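Workfloor Talk > Automation and Robots > Two-arm cell on the sorting line, what happens with the people?

terkier_line4
Posted 6:12 am

Hello all. I am reading here a long time but I write for the first time. English is my third language, so please be patient with me.

I work at Trallside, in the packing hall. We fill small bottles into racks and trays, for laboratories mostly. In December the management told us that a cell with two arms will come for the rack work. The supplier is Camacho. Until now they have shown us only the simulation on a big screen in the canteen, and a paper with numbers. The paper says 600 pieces in one shift for the start, and more later.

My question is to those who already have such a cell. What do you do all day now? Our supervisor says that we will "look after it". I have packed for eleven years and I don't know what this means in hours.

dockside_mel
Posted 6:40 am

Welcome! We got ours two years ago, different supplier. In hours it meant: I fill the feeder, I clear jams, I check every rack before it goes out. My wrists are so much better (I used to wear a brace on both) and I would not go back. But I walk a lot more and I talk a lot less, because the bench where four of us sat is gone.

kvelder
Posted 7:05 am

600 a shift is nothing. A good packer beats that before lunch. Ask them who does the rest, because it will be you, plus the looking after.

terkier_line4
Posted 7:31 am

Thank you both. kvelder, I had the same thought. By hand our best day last year was 3,906 pieces for the whole line, so the cell will be only a small part of it in the beginning.

I try to explain how the work is planned. One arm takes care of the rack and the other arm works on the side of the tray. The pieces are rounded and smooth, and this is the difficult part also for us. If you hold one too low, it does not go straight into its place and you must turn it in your fingers. We do this without thinking. A new person needs some weeks before the hand knows it.
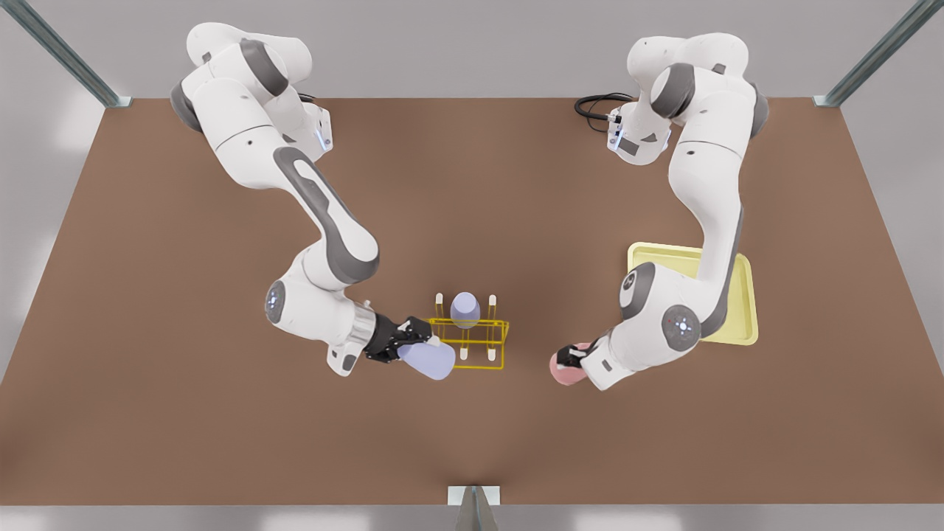
The colors are also important in our hall, and I have asked if the cell will sort by color or by the code on the list. The answer was "both are possible", so I think it is not decided. At the moment a person sees a wrong color at once and puts it aside. I would like to know who is responsible when the machine places it wrong and I have signed the sheet.

ostrava_nights
Posted 8:18 am

Get the answer on the signature in writing. In our place the operator signs for the batch and the cell has its own log, and when there was a complaint they looked first at the signature. It took three months until they looked at the log.

About the simulation: don't take it too seriously. In ours every part was perfect and the table was clean. On the real floor we have labels that come off, and dust, and a tray that is a bit bent. We had 437 stops in the first month. I know it exactly, I had to type them all in.

dockside_mel
Posted 8:44 am

I disagree a little. Our simulation was useful, we found out that the operator had to reach behind the left arm to change a tray, and they moved it before anything was bolted down. Ask if you can stand in front of the screen with the engineer and go through one tray change. Ask for the people who do the job, not only the supervisor.

kvelder
Posted 9:02 am

They will listen politely and bolt it down the way they planned.

dockside_mel
Posted 9:10 am

They moved ours. I can only say what happened at ours.

terkier_line4
Posted 12:25 pm

I have asked in the break about the tray change. The engineer was friendly and said that I can come with two colleagues for 60 minutes next week. He did not know that we change the tray from the back side today. So it was good to ask, thank you Mel.

About the signature I have got no answer yet. I have written it in an e-mail, also to the works council.

One more question, about pay. Our bonus is counted by pieces per person. If the cell does the racks, are these pieces mine or not?

ostrava_nights
Posted 12:51 pm

With us they stopped the piece bonus and made a fixed one. For the fast people it was less money, for the slow ones it was more. You can imagine the mood. Try to get at least one year where nobody falls under the old average.

tralen_fitter
Posted 1:37 pm

I install cells like this (not for Camacho). My advice is to send your best packer to the training, and not the one who is free that day. The packer knows how a piece feels when it sits wrong, and can tell us which racks make trouble. I have seen sites where the training went to a temp worker who left in spring, and then I was there every second week.

Also ask for a higher pay grade for the one who is trained. It is easier before the start than after.

kvelder
Posted 1:55 pm

For once I agree with a fitter.

terkier_line4
Posted 9:48 pm

The training list has two places and my name is on it, with a question mark. I will ask for the pay grade before they take the question mark away. I write again when we have been at the screen.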